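Getting Rings Off a Tabletop

White rings are the easy kind. The moisture is sitting in the finish, so lay a dry cotton cloth over the mark and press with an iron on low for a few seconds at a time. No steam, unless you want a bigger ring.

If the iron makes you nervous, rub in plain petroleum jelly and leave it overnight. Corinne Quintanilla wrote in to say mayonnaise works too, and her dining room only smelled like a deli until Tuesday.

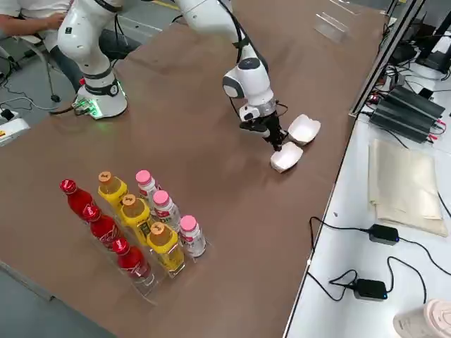
Black rings have gone down into the wood, and mayonnaise won't reach them. You'll have to strip that spot, treat it with oxalic acid (gloves on, windows open) and let it dry fully before you sand. Use 200 grit, with the grain, and stop sooner than you'd like.

Then refinish the whole top. Touching up one circle gives you a shiny circle.

Coasters are 2 dollars at the thrift store. My family owns over 50 and uses them as frisbees.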